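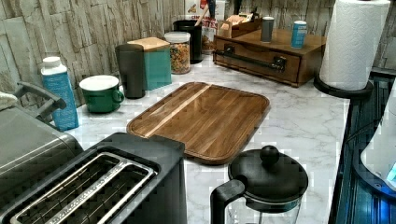

Altham Community Help > House and Kitchen > Cleaning and Care

How to remove hard water marks from a kettle and taps without strong chemicals?

Posted by Nisreen Jaber, 2026-08-01

Hello to all. I moved to Altham in February from a town where the water was soft, and I was not prepared for the water in this place. My kettle has a white crust on the bottom and small flakes are swimming in the tea. The kitchen tap has a hard ring at the base, and the flow from it became weak and goes a little to the side.

I would like to clean these things without strong products, as I have a small child and I do not like the smell. My neighbour told me to use vinegar for everything. My sister says that vinegar damages metal and that I should only use lemon. I have also in the cupboard a bottle of Flollunia descaler, which was left by the previous tenant, but the label is washed off and I do not know the quantity.

Can somebody please tell me what is safe for a steel kettle, and if the same thing can be used for the tap? The tap is chrome, I believe. The worktop under it is stone, if it is important.

Thank you in advance for your patience with my English.

Drahomíra Tóth

Dear Nisreen, your English is very good and mine is also not from birth, so we will understand each other.

I have lived with this water for many years and I use citric acid powder. You can buy it in the baking shelf or in the shop Vonstead near the bus station, where it is cheaper in the large bag. For the kettle I do it in this way. Fill it with one litre of water, boil it, switch it off and pull out the plug. Wait until the bubbles have stopped, then add 22 grams of the powder slowly, because it foams. Leave it for 40 minutes with the lid open. Pour it away, rinse well, then boil fresh water one time and pour this away also. If the crust is old you must perhaps repeat it the next day. Do not scratch it with a knife.

For the tap, first unscrew the small sieve at the end, where the water comes out. Mine was so full that I could not see through the holes. Put it in a cup with warm water and a spoon of citric acid, and brush it after with an old toothbrush. I am almost sure that this is the reason for your weak flow.

For the ring at the base you must be careful. If your worktop is marble or another stone with lime inside, acid will make dull spots on it, and these spots do not wash off. It is the same with vinegar and with lemon, so your sister and your neighbour are both a little bit right and a little bit wrong. I would use only warm water with washing-up liquid on a cloth, wrap it around the base for 60 minutes, and then push the softened crust away with a wooden toothpick. It is slow work. I needed three evenings.

Please do not use the bottle without a label. The council tip takes such things.

Majali

vinegar is fine, been doing it for years, half vinegar half water in the kettle and leave it overnight. smells a bit but it goes. or get a filter jug and you won't have the problem

Nisreen Jaber

Thank you both. The sieve was completely blocked, and now the water comes straight again. The kettle I will do tomorrow with the powder. I asked the landlord about the worktop and he does not know which stone it is, so I will keep all acid away from it.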